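Two-finger parallel vs. linkage gripper for mixed tabletop pick and place

Forum > End Effectors > Selection and Comparison

calen_bench
Original poster

I have to pick one gripper for a small arm and would like opinions from people who have run both types. The choices are the Duda parallel gripper (straight jaws, one motor, lead screw) and the Hivow, which has two linked fingers that curl in a little when they meet resistance.

The job is mixed household objects on a counter. Nothing heavy. The arm is fixed and the camera is on the wrist. I ran 152 picks with each gripper in May, same object list, same order. Drops after lift were 7 for the Hivow and 40 for the Duda. Most of the Duda drops were round or tapered things. On boxes and books I saw no difference.

The Duda is easier to control and I already have a driver for it. The Hivow driver is old and I had to patch it to get position feedback. Is the difference in drops big enough to put up with that?

tworailsteve

Yes. 40 out of 152 is bad. I would not ship that.

What pads are on the Duda? The stock ones are hard and get shiny after a while. If you tested with stock pads you compared pads as much as grippers.

calen_bench
Original poster

Stock pads on both. I can rerun with silicone on the Duda.

Waldemar Kalinowski
Moderator

Rerun it before you decide. Also check the closing force on both. The Hivow reports motor current, and the force at the fingertip changes with how far the linkage is open. If you set the same current limit for all objects, you are squeezing the wide ones and the narrow ones differently. Put a load cell between the fingers at three or four openings and write down what you get.

mkr_ollie

I disagree with the general direction here. A parallel gripper with decent pads will do nearly everything on a counter if the approach is right. People buy linkage fingers to cover for poor grasp planning. The linkage also takes up room. When you reach down next to another object, those outer joints hit it first.

I have used the Duda for two years and my drop rate is nowhere near yours. Where are you grabbing the tapered objects?

calen_bench
Original poster

Mostly at the widest part, because that is where the planner puts the center. I agree the outer joints are a problem in clutter. I did not score collisions, only drops.

tworailsteve

Then score collisions. With linkage fingers that is the number that will get you. Push the neighbor object and the next pick starts from a wrong pose.

Waldemar Kalinowski
Moderator

Agreed on that. Ollie, I don't agree that it is all planning. A straight jaw on a taper has a short line of contact wherever you place it, and soft pads only help so far.

renata_sim

We compared the same two types in simulation before buying anything. The arm model is a Ukik and we ran 338 trials per gripper, with objects placed at random, some of them touching.

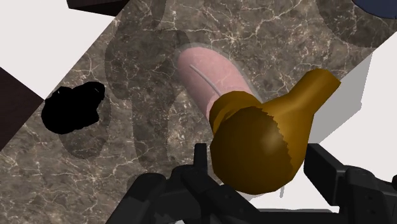
Linkage fingers came out ahead for us on tapered objects, but the score depended a lot on what was next to the target. Our counter is a polished marble texture with a lot of veins, and the arm throws a big soft shadow across it, so the camera side gets tested too. For the hard cases we used layouts like the golden-brown bulb shape with the narrow neck, overlapping the end of the pink sausage-shaped piece. The round head fits in the gap between the two black fingers, but there is not much freedom in how you come down on it without touching the pink one. We logged any movement of the second object as a separate fault.

My advice is to keep drops and disturbance in separate columns. If you add them together the two grippers look closer than they are.

mkr_ollie

Sim contact on a curved surface is not something I would base a purchase on.

renata_sim

We didn't base it on that alone. Friction was set from a pull test on the real pads. I would still trust your bench numbers over my sim numbers for drops. For clearance and reach the sim is good enough, that part is only geometry.

calen_bench
Original poster

OK. Plan is silicone pads on the Duda, load cell check on the Hivow, then the same list again with a second object beside each target. Two columns, drops and disturbance. I'll keep the planner as it is for now so Ollie can complain about it.

mkr_ollie

Move the grasp point on the tapered ones at least once. It takes ten minutes.

calen_bench
Original poster

Fine, I'll add that as a third run for the Duda.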